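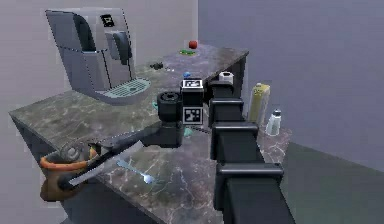
*Marble worktop and espresso machine*

**Subject:** Subtitles late in the second reel, documentary "Ghiță"
**Opened by:** Veronica Grecu, print traffic, Fundmont documentary festival
**Venue:** Virkatine, small hall
**Player:** Horus
**Status:** solved, kept open until the second hall has tested

## Problem

The English subtitles of "Ghiță" are correct from the opening until minute 23. From there they come two seconds after the speech, and they stay late until the end credits. The delay does not grow. In the long interview with the sister it is very disturbing, as the answer is read when she is already silent.

The Romanian dialogue and the music are in sync with the picture everywhere. No error message is shown by Horus, and the package passes the check when it is copied to the server.

## What I tried

- Restarted the player and loaded the package again. Same result.
- Deleted the package, copied it once more from the distributor's disk and played only the part around the change of reel. Same result.
- Played the trailer and another subtitled film from our programme. Both are fine, so I do not suspect the projector or the general subtitle setting of the hall.
- Moved the subtitles earlier by two seconds in the Horus menu. The second reel becomes good, but the first one becomes wrong — the setting is for the whole film and I did not find a way to limit it to one reel. I put it back to zero. 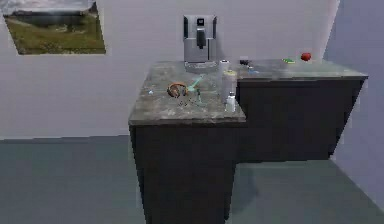

## Reply from Horus support

Hello Veronica,

Thank you for the clear notes. Please open the subtitle file of reel 2 and compare the time of the first line with the first spoken word in the picture. Please also tell us if the reel begins with black.

## My answer

Yes, it begins with black. There is a short black pause before the village road, and it lasts two seconds. The first subtitle should be on the word "Mamă", but its time in the file is later than the word by the same amount.

I asked the lab. They told me that the director had made this pause shorter in the last edit, in December, and the subtitles for this reel were exported from the older edit. The first reel was not touched, which explains why it is good.

## Solution

1. The lab made a new subtitle file for reel 2 and sent it as a supplemental package. The picture and sound were not made again.
2. I copied the original package first, then the supplemental one. Horus needs both on the server.
3. In the playlist I replaced the old title with the new version. Please be careful here — the names are nearly the same and the old one is listed first.
4. I watched the change of reel, the interview and the last scene. The subtitles are on time in all of them.

## Still to do

- Test the new version in the second hall.
- Remove the old version from the server after that test, so that it is not chosen by mistake.
- Ask the lab if the French subtitles come from the same older edit. We do not show them, but the next festival will receive our disk.

Veronica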